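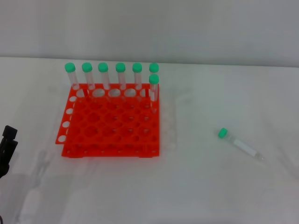 Gradilla naranja, siete tubos de pie y uno tumbado sobre la mesa.

¿Cuántas demostraciones descarto antes de entrenar?

Publicado por Anoma Fakir el 11 de febrero de 2025

Estamos grabando episodios teleoperados de una tarea sencilla sobre el papel: coger el tubo que está tumbado y meterlo en un hueco libre de la gradilla. Llevo 186 episodios y en 28 el operador falla el primer intento, recoloca la pinza y acaba metiendo el tubo. Mi compañero quiere borrarlos. Yo les tengo cariño, quizá porque casi todos son míos. ¿Se quedan o se van?

Otra duda: el tubo suelto siempre lo dejamos a la derecha de la gradilla, con el tapón hacia arriba a la izquierda. ¿Importa mucho?

Deolinda Barros
Quédate con los 28, pero etiquétalos aparte. Si la política solo ve inserciones limpias, el día que roce el borde de un agujero no tendrá ni idea de cómo salir de ahí y se quedará empujando con una fe admirable. En Villey entrenamos primero sin los fallos y luego con ellos, y la segunda versión se recuperaba bastante mejor. Lo que sí borraría son los episodios en que el operador se queda parado pensando. El modelo aprende a pensar igual de despacio — y sin pensar nada.

Lo de la posición me preocupa más. Con el tubo siempre en la misma zona y con el mismo ángulo vas a tener un robot especialista en ese trozo de mesa. Gira el tubo, acércalo, ponlo al otro lado si el brazo llega. Cambia también qué huecos están ocupados: con la fila de atrás llena y las de delante casi vacías, aprenderá que el sitio bueno está delante y punto. Yo grabaría 60 más así antes de tocar un solo hiperparámetro.

mosham_taller
bórralo todo y usa simulación, los tubos transparentes se ven fatal en cámara de todas formas

Anoma Fakir
Gracias, Deolinda. Etiquetados quedan, y mañana empiezo a mover el tubo. Sobre la simulación: lo intenté 2 semanas y los tubos atravesaban la gradilla con mucha elegancia. ¿La etiqueta blanca conviene dejarla siempre hacia arriba o también la voy girando?

Deolinda Barros
Gírala también.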